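Feltbridge lost property log: notes on the data

One row per item handed in at the front desk, 300 rows in all. Treat the "returned" column with suspicion. Three desks filled it in, and I doubt they meant the same thing by it.
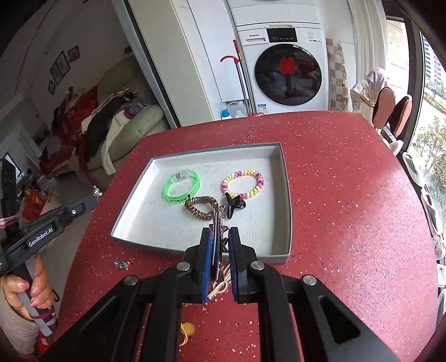

Last changed: November, by Jeanie Tennant

"Keys" and "bracelet" are safe categories. "Valuable" is a guess made by whoever was on shift. I would not build a chart on it, whatever Imeck claims.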